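## 4.2 Clearing the work surface before a run

This section applies to every Wurnix cell operated under the site safety rules. The operator on shift completes the steps below before the arm is enabled.

1. Press the stop button and confirm that the status lamp shows red.
2. Remove all parts, tools and packaging from the table. Items may not be parked at the far edge.
3. Wipe the surface with a dry, lint-free cloth, working from the far edge toward the operator.
4. Look across the surface at a low angle. Small specks may remain after wiping. Specks that can be felt with a fingertip must be removed.
5. Enter the check in the cell log under code 579 and sign it.
6. Step behind the floor line and release the stop button.

**Caution:** Do not reach over the table while the arm is enabled, even at reduced speed. Two persons must be present for any work inside the line - one at the table and one at the stop button.

**Note:** Solvent cleaners are not permitted. They can leave a film that affects the reading of the overhead sensor. Where a mark does not come off with a dry cloth, report it on form 21 and continue only with the approval of the shift lead.

The check is repeated after every 148 cycles and after any unplanned stop. A cell restarted without a signed entry is treated as out of service until the full procedure has been carried out again.
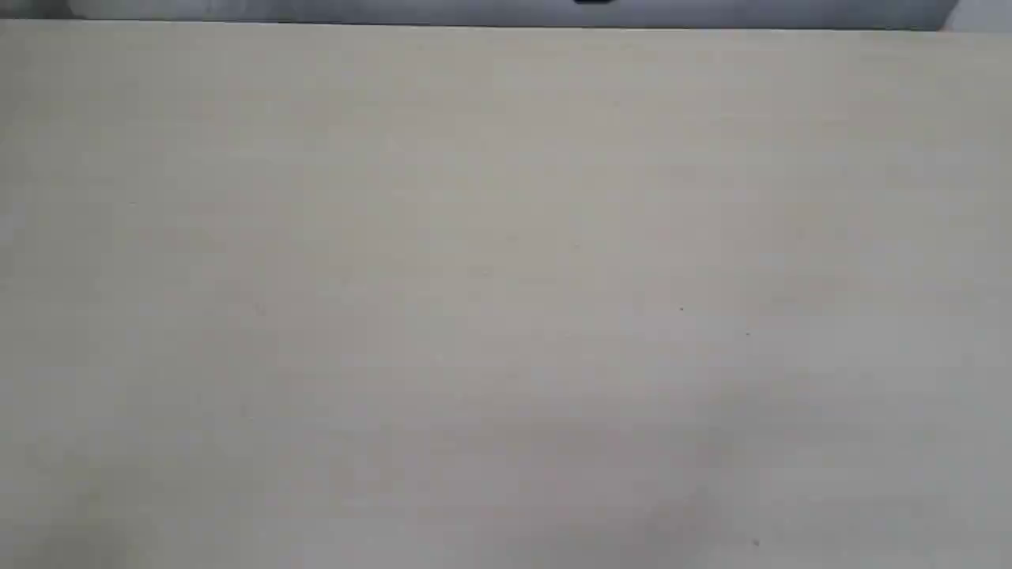 Nikola Duda has asked that step 5 come after step 6, on the grounds that a signature given before the stop button is released says nothing about the restart itself.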